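Open afternoon at the Fonness workshop, Batbridge

The Dalsgaard building is at the far end of the Batbridge industrial park, past the tire place, and the parking lot was full by 10. I had signed up in October for one of the small tours because I wanted an answer to a simple question. Can a machine do the kind of chores I do at home or in the shop, and if not, how far off is it?

The tour started on the ground floor with household work. One station had a stack of hand towels and an arm that folded them. It got through a towel in 70 seconds, and the fold was fine, a little crooked. When a visitor handed over her scarf instead, the arm picked it up twice, dropped it twice, and the operator ended the run. He said thin fabric was still a problem. At the next station a different arm was loading mugs into a dish rack. It did well with mugs that stood upright and left the ones lying on their side.

Upstairs was the shop-floor side, and I spent most of my time there. Fonness does small assembly work for other companies, mainly gearboxes for blinds and garage door openers, and has been trying to hand over the dullest steps. The program is called Fedoler. The guide said it has 141 separate tasks on its list, from sorting screws to closing a housing, and that 9 of them now run without a person standing by. I appreciated getting the number without having to push for it.

Gear assembly is not one of the 9. It looks easy on paper. You have a round plate with gears on it and a post in the middle, and the parts have to sit flat with the teeth lined up. A person does it by feel and turns the gear a hair when it catches. The arm has to find that same small turn by pressing lightly and trying again.

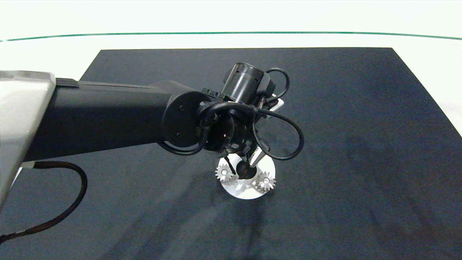
The gripper over the gear plate, with a small gear on each side of the center post.

I watched this station for a good while. Some tries went quickly and some ended with a gear tilted on the edge of its seat, and then the arm backed off and started over. The operator told us she can build a plate in less time than it takes the arm to get into position. She also said she would be glad never to build another one.

Cost came up at the end, as it always does. The guide would not give a price for a full station but said the arm itself is the smaller part of the bill. Most of the money goes into setup, and a new part shape means more setup. That makes sense for a shop with one product and long runs. For mine, with a different job every few days, it doesn't yet.

Coffee was in the break room, made by hand. The tour is free, but you have to book ahead, and the stairs to the upper floor are steep — ask at the desk for the freight elevator if you need it.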